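Workshop Tips: Getting Two Robot Arms to Arrange Flowers

Filed under Workshop, Grippers and Other Expensive Hobbies
Updated 22 Apr 2020

Flowers are a rotten thing to hand to a robot, and that makes them a very good thing to test one with. A wooden block forgives you. A tulip stem is thin, slick and eager to roll, and a glass vase on top of that gives your cameras something to sulk about. These tips come out of a long comparison of fingers and camera positions at the Patunthorpe workshop, and most of them were learned the slow way.

1. Buy artificial flowers

Real ones wilt by lunch and change shape between trials, so you end up comparing grippers on two different flowers. Artificial stems stay put, more or less. Get several colors and several head shapes, closed and ruffled both, and leave them in a loose heap. If you lay them out in a tidy row you are testing your own tidiness.

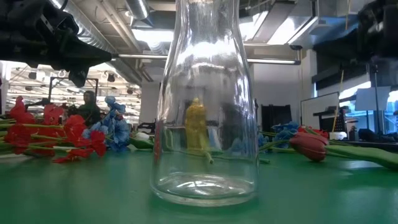 Clear glass vase, both arms standing off, blooms on either side.

2. Clear glass is the exam, so don't start with it

A depth camera looks at clear glass and reports the wall behind it. Start your tuning with something tinted or opaque, get the insert motion working, and only then bring out the clear vase. Look at the live view before you blame the arm. Highlights running down the glass can look a lot like stems if your software is in an optimistic mood, and flowers lying behind the vase show up nicely in the middle of it.

3. Pick the finger for the stem

We ran three sets: wide flat pads, soft rounded tips and narrow wedges. The flat pads hold beautifully and can't get down to a stem lying on a table. The soft tips get down there and then let the stem swivel, so the bloom ends up pointing at the floor. The wedges won for pickup. They also poke things, so slow the last inch of travel way down.

Agathe Lefèvre, who did most of the finger swapping, wraps hers in Skindeck, a thin grippy film sold for tool handles. It helps. It also picks up every stray fiber in the building, so change it when it starts to look like a sweater.
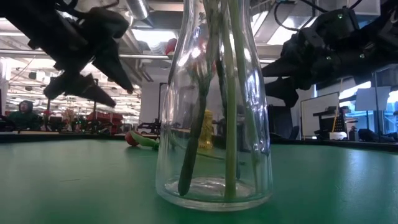
How hard should the fingers squeeze?
Start at the lowest force that lifts the stem, then add a little at a time until it stops slipping when the arm speeds up. If the plastic shows a dent, back off.

4. Keep a log, even a dull one

Ours is a spreadsheet called Gilbert, for reasons lost to history. Every attempt gets a line: finger set, force, flower, camera view, result. By the end of August it held 2,286 lines, of which around 1,000 were probably worth having. Do not trust your memory on this. Everybody remembers the perfect insert and forgets the 50 before it.

Write down failures by type. "Missed" is no use in a month. "Closed short, stem left of fingers" is something you can fix.

5. Compare camera positions on the same motion

A fixed camera gives you the whole table and a fine view of the arm blocking the one thing you care about. A wrist camera gets in close and shows the gap on both sides of the stem, which matters most in the moment before you close. Its weakness is that it knows nothing about the rest of the room. Use the fixed view to get there and the wrist view to finish.

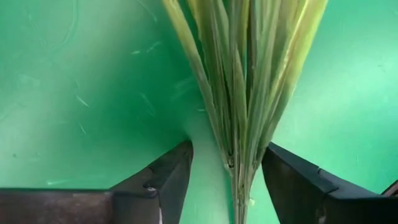

Wrist view with the fingers open on either side of the stalks.

Bundled stalks deserve their own trials. Go for the narrow gathered part, below where the blades spread out. Grab higher and you are squeezing a broom, and your force numbers will mean nothing.

A green work surface is cheerful and hard on green stems. If your color filter keeps losing them, try the same run with a gray mat before you rewrite anything. We rewrote things first. It cost us most of a week.

6. Start both arms from the same pose

Park them facing each other with a gap in the middle, and return to that pose before every run. It makes a bad calibration easy to spot: one gripper sits visibly lower than its twin. Check the cable loops while you're there - they need enough slack for a full wrist turn, and not so much that they sweep the table like a tail.
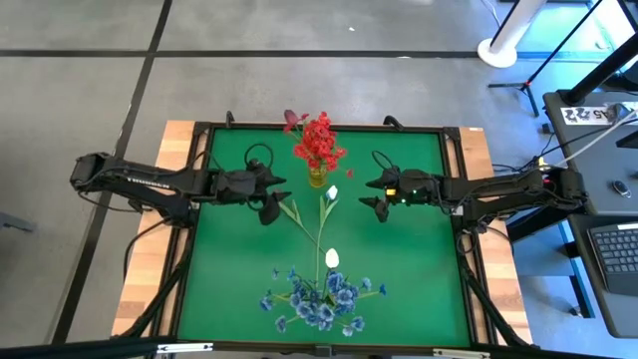 7. Change one thing per round

Our friends at the Eltutham shop swapped fingers, controller and lighting on one afternoon and got a lovely improvement they have never been able to explain. Keep the controller fixed while you compare fingers, then keep the winning fingers on while you compare controllers. With the wedges and the slower approach, our best round was 74 clean pickups in a row. The next attempt knocked over the vase.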